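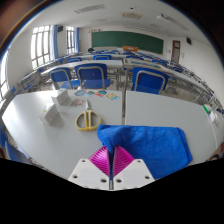 4.2 What counts as a cleared desk

Claims that a fixed clearing routine makes shared classroom desks easier to use are common in the school furniture literature, and we think most of them are weak. They usually rest on before-and-after ratings by the same staff who wrote the routine. The Mengal checklist, which we used here in its shortened form, has the same problem. It asks whether a desk is "clear," "partly clear" or "not clear," and leaves the rater to decide what those words mean when a cloth and a pair of scissors are still out.

Two raters (Haldane and Talpur) scored the desk records separately, with no discussion until both were done. They gave the same score in 97 of the records used for training, and we were at first pleased with that. The agreement was mostly on easy desks. Where small items had been pushed toward the back and the middle was open, Haldane tended to write "clear" and Talpur "partly clear." Both could point to a line in the checklist that supported them.

Cloths were the worst case. The checklist treats a folded cloth as put away and a spread cloth as in use, but it says nothing about where a folded cloth should be. A towel in a neat square in the middle of a work surface takes up as much room as many of the objects the routine is meant to remove. Figure 9 shows the difficulty. The blue towel is folded, if a little rumpled, and under a strict reading it earns full marks. The yellow-handled scissors, the small colored cards and the white boxes are still on the tabletop. We doubt that many teachers would call this surface ready for the next group.

Joined tables add a second doubt. The checklist is scored per desk, yet where several tables are pushed together the raters did not always agree on which one an item belonged to. A cloth lying over a seam was scored once by Haldane and twice by Talpur. We kept both scores and report them apart, as an average would hide the disagreement.

Figure 9. Joined white tables with a folded blue microfiber towel. Scissors and small cards lie to the left; boxes and a black bag are on the right.
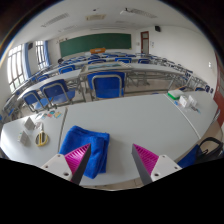 4.3 Storage between sessions

The Fikevis guide recommends one lidded tray per table group. We found no reason to prefer this over an open shelf, and the guide offers none beyond the views of its authors. Trays do keep scissors and cards together. Whether they shorten the clearing itself is a separate question, and our records cannot settle it.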